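2023-01-15

Spent most of the day with the new planner release and I still don't believe the numbers. Plirkora's changelog says the grasp module "handles clutter natively now." I have read that sentence, or one very like it, in three changelogs in a row. So I pulled the build, pointed it at the tabletop set in the simulator and let it run while I dealt with the Lakdale ticket.

1,005 trials queued, 964 marked as success. Lovely. Then I went looking for what the evaluator calls a success and found it in a config file last touched when Flistis was still a folder on my laptop: gripper closed, object center higher than at the start. By that rule a motor held by its wire for one tick counts the same as a motor held by its body. I changed the check to require a hold of 32 ticks with the arm moving, and left the whole thing to rerun. I'll know tomorrow. I'm not hopeful.

In the meantime I stepped through one layout by hand, the one with the hand, the pencil, the screwdriver and the little motor.

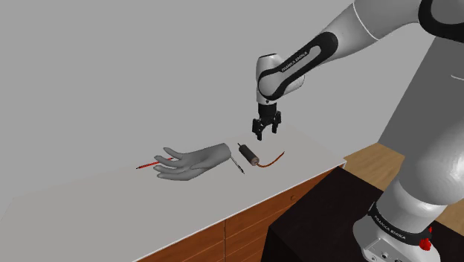 Hand layout, arm hovering with the fingers slightly open.

What bothers me is the pencil. It passes under the mannequin fingers, and the planner's collision world has the hand as one convex lump, so as far as the planner is concerned the pencil is partly inside a solid. It should refuse. It gives me a pencil grasp with a score near the top of the list. When I asked for the decomposed mesh instead, planning slowed to a crawl and the score dropped below the screwdriver's, and that at least I can understand.

Also the segmentation mask. It comes straight from the renderer, so every edge is perfect, and then we write "perception" on the slide. Put the Deschamps noise model in front of it and I'd bet the motor wire is the first thing to vanish. I have been saying this since the fall and I'm as guilty as anyone, it was me who turned the noise off to get the demo through.

Small fix that did work: the planner was reading joint limits from an old file, which explains the odd wrist flips I blamed on the solver last week. 8 lines changed. I owe the solver an apology - a small one, it still picks silly elbow poses when the target sits close to the base.

Tomorrow: read the rerun before the coffee, noise model on, same seeds. Don't open the changelog again.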